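HOME ORGANISATION, EVENING COURSE
Session 4 handout: Cutlery, and the things that live with it
Rasha Kassab

Before we start

I had a few messages after the drawers session asking whether you need to bring anything. Only your own cutlery, all of it, in a carrier bag. Yes, the odd teaspoons too! Last term one of the Wendton group turned up with two forks and a ladle because she was embarrassed by the rest, and we couldn't do much with that.

If you missed session 3, the notes are in the blue folder by the door. You'll want the bit on measuring the inside of a drawer (I mean the inside, with the drawer pulled right out) before you spend money on a tray.

1. Get everything out

Tip the lot onto a table. It makes a horrible noise and it looks far worse than you expected, and that's fine. Check the dishwasher, the lunch bags, the car, and the pot by the sink where things go to dry and then stay for a month.

My own kitchen came to 217 pieces when I did this the first time, for a household of three. I kept 53 and I haven't run short yet, even at Eid with my brother's lot staying.

2. Sort by hand, not by set

People always want to start with matching patterns. Leave that for later. Put things together by how you reach for them:

Eating: forks, knives, spoons, chopsticks.
Cooking: wooden spoons, tongs, the long cooking chopsticks, spatulas.
Serving: ladles, salad servers, cake slice.
Waifs and strays: corn holders, the tiny fork from a takeaway, anything you have to turn over to work out what it is.

Cooking chopsticks are longer than eating ones, so check the lengths before you bundle them. I mixed mine up for years and kept wondering why one of each pair stuck out.

3. Pair the chopsticks

Do this on the table, before anything goes near a holder. Stand each pair upright on their blunt ends and look at the tips – if one is shorter, they're not partners. Roll each one across the table as well. A warped stick wobbles, and you'll feel it every time you try to pick up a noodle.

Wooden ones that have gone fuzzy or split at the tip can go in the compost (bare wood only, please, nothing lacquered). A rubber band round each good pair is plenty for now.

4. Upright holder or drawer?

I get asked this more than anything else on the course. I'm an upright person, mostly because my drawers in the Jadholm flat were so shallow that the ladle jammed them shut. A holder on the table is lovely for everyday things, and children can help themselves. Go for one with openings low down so the air gets in, and don't cram it. You should be able to lift one fork without three spoons coming along for the ride.

Chopsticks go in last, down the side, once the heavier metal things have settled.

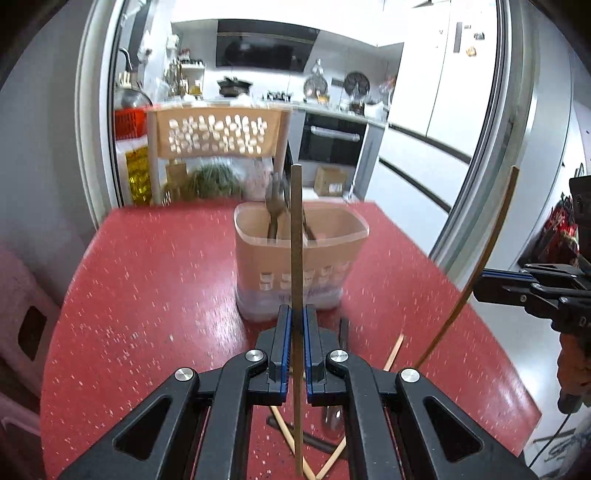
5. Cleaning the holder

Once a week, empty it and wash it in hot soapy water with an old toothbrush for the corners. Let it dry upside down overnight. Mine used to grow a sort of grey jelly at the bottom and I blamed the spoons, poor things.

6. For next time

Count your everyday eating pieces at home and write the number on the back of this sheet. I usually suggest 12 of each as a ceiling, but if you've a big family you'll know better than I do. Next session is lids and tubs, so bring every lid you own, partner or no partner.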